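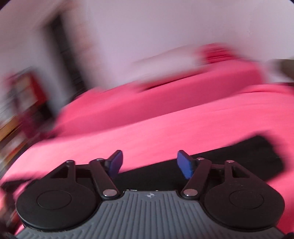

So how long does one card take you?

Depends on the card – a plain birthday one is 13 minutes, a shaker card can eat my whole evening.

Soo-ah Ryu has been making cards since college and she talks the way she works, fast, with glue on her thumb. We caught her on the phone between batches. She's got an order of 60 thank-you cards going out to a wedding couple in Oltuvbridge and she was on number 46.

"I said yes in September when I had all the time in the world," she says. "Then I picked a design with three layers. Three! On every card. What was I thinking."

The design is a pressed fern look, stamped in two greens, with a strip of vellum across the middle. No ribbon this time. She tried ribbon on the sample and the envelopes wouldn't close flat.

On paper she has opinions. Heavy base, always, and she scores before she folds. "People skip scoring and then wonder why the fold is all fuzzy. Get a bone folder. Mine's older then my marriage."

Stamps? Mostly clear ones. She bought the Larorby alphabet set last year and uses it for everything except the letter Q, which came out smudgy from day one and she never sent it back.

She learned heat embossing from Chutima Boonyarit at a weekend class in Cliduden. Scorched the first four. "Chutima just handed me more cardstock. Didn't say a word. I kept moving the heat gun too close, I was impatient, I'm still impatient."

The messy part is storage. Scraps go in shoe boxes by color, or they did, now it's more like warm and cold. She has thrown out exactly one box in her life and regrets it. There was a good gold in there.

What about selling? Small fairs, mostly, plus freinds of friends. She charges more for shaker cards and doesn't apologize for it. "The sequins get everywhere. I found one in the butter."

Next up is Christmas, which she's already late for. Snowy houses, a bit of glitter, maybe a die cut window if the die shows up on time. After that a rest, she says, then starts telling me about valentines.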